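# The table is laid by hand for now

Godfrey Shirima

Every few months I am asked whether a machine can lay a table. The question usually comes from a person who runs a canteen or a small hotel and who has seen a video. My answer has been the same for five years. A machine can lay a particular table, with particular cutlery, on a day when an engineer is present. Whether that counts as laying a table is a matter of definition, and most of the argument in this field is about definitions.

I fitted packing lines at Sandthorpe before I moved to service robots, so I come to household work with shop-floor habits. On a line, a task is done when it has been done at the required rate, by whoever is on shift, for a full week. A single good cycle is evidence that the reach is correct. It says very little else. I would like the same standard applied to chores, and at present it is not.

Consider what laying one place involves. The fork has to be picked up, turned to the right heading, and set down parallel to the table edge. The napkin goes beneath it or beside it. The same is done with the spoon. A child of seven can manage this after being shown once. The motion is short, the loads are small, and no step demands speed.

The difficulties are in the contact. A fork lying on a hard surface offers a few millimetres of height to grip. Two rigid fingertips have to come down close enough to the table to get hold of the neck, without pressing into the table. A person solves this by tilting the tines with one finger and catching the handle as it rises, and does so without looking. A parallel gripper has no third finger to tilt with. It can slide the fork to an edge, pinch it from above with some accuracy, or be given special tips. All three are used. All three go wrong when the fork is not where the camera put it.

Cloth makes it easier in one respect and harder in several. It yields, so the tips can press down slightly and get under the metal. It also moves when pressed, and takes the fork with it. A fold may hide half of a handle, and the planner then has to guess where the rest lies. If the tips close on fabric as well as metal, the force reading looks like a good grasp, and the napkin travels across the table with the cutlery.

Polished metal is a separate nuisance. Depth sensors which work by projected light return holes or false heights from a shiny curved surface, and a spoon bowl is close to the worst shape one could choose. The common remedy in the laboratory is matt cutlery. I have seen plastic forks, painted forks and, at Natton, forks dulled with a scouring pad until they looked dug up. The resulting success figures were good. They were figures for dull forks.

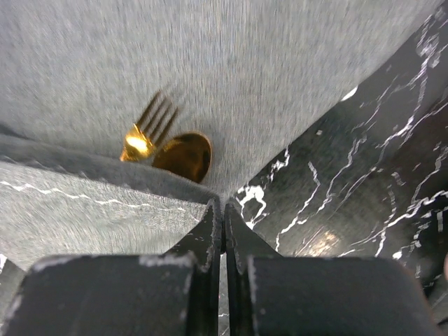

*Gold fork and spoon on grey cloth beside black marble, from the gripper camera. The bright spot is on the neck of the fork.*

I prefer test material of this sort because it resembles a dining room. The stone is glossy and has white veins running through it, and a thin bright vein is an easy thing for an edge detector to mistake for a tine or a handle. The cloth has a fold in it, and the lower part of the fork is behind the fold. Motion has blurred the tines. A person glancing at it would say "fork and spoon" at once. A system which must also say where the end of the handle is, to within 2 mm, has been given a fair question.

The wear on the fingertips is worth a remark too. Scuffed tips are normal on any gripper that works near hard surfaces. On a line we logged tip condition at each changeover, as a worn edge changes both the friction and the effective reach. I have read a good many papers on household manipulation and can recall few which mention the state of the fingers. A home machine would have nobody logging it. Either the controller must tolerate wear, or the tips must be a cheap part that the owner can change with a coin.

We ran a trial of our own in January, in the Venelex demonstration kitchen. The task was to take a fork and a spoon from a cloth and set them at a marked place. We made 200 attempts, all with unaltered metal cutlery, and moved the cloth by hand between attempts. The machine failed 27 times. Most failures were at the pick. A smaller share were at the placing, where the fork was put down square to the wrong edge, and in two cases the arm stopped and asked for help, which I count as a failure, though my colleagues did not.

A success rate of 86.5 per cent sounds respectable. For a table of six with a fork and a spoon each, it means twelve picks, and the chance of getting through all twelve without an error is under one in five. I give this sum whenever I can, as it is where demonstrations and service part company. A task made of many small steps needs each step to be very nearly certain. Industrial handling gets there by removing variation: trays, nests, fixtures, a part presented in the same attitude each time. The kitchen removes none.

The usual reply is that the machine can try again. This is true, and it is the strongest point on the other side. A retry costs seconds, and a dropped spoon on a cloth does no harm. If the system can tell that it has missed, it can reach a fair overall result from a mediocre single attempt. I accept this for spoons. I accept it less readily for glasses, and detection of a miss is itself unreliable when the object is thin. In our trial the gripper reported a successful grasp on nine of the failed picks. It had hold of cloth.

A second reply, put to me at some length by Tănase, our integrator, is that the home should be altered to suit the machine. Store cutlery upright in a slotted rack, use a plain mat, and the problem becomes an ordinary one. I have some sympathy. We altered kitchens for the dishwasher, and people now choose plates that fit it. But the dishwasher takes an hour of wet work off the household and asks for a cupboard's width in return. A machine which lays the table saves perhaps four minutes and wants a bench, a rack, a clear path and a mat. On those terms I would carry the forks myself.

The shop floor is a better customer, and I expect progress to come from there. Rolling cutlery in napkins for large caterers is dull, repetitive work, done at volume in one room. The cutlery is all of one pattern. The table can be any colour the engineer likes. A fixed machine does the job adequately already, and an arm with good vision could take over when the pattern changes. I would put money into that. I would ask for a week's run, on three shifts, with the caterer's own staff clearing the faults, and I would want the fault log before the video.

As for the home, my request to those publishing results is modest. State what the cutlery was made of and whether its surface was treated. State how the cloth was arranged, and by whom. Give the failures with their causes. Report the whole task as well as the single pick, with the number of times a person stepped in. Several groups do this now, and their numbers are lower than the others', and I read them first.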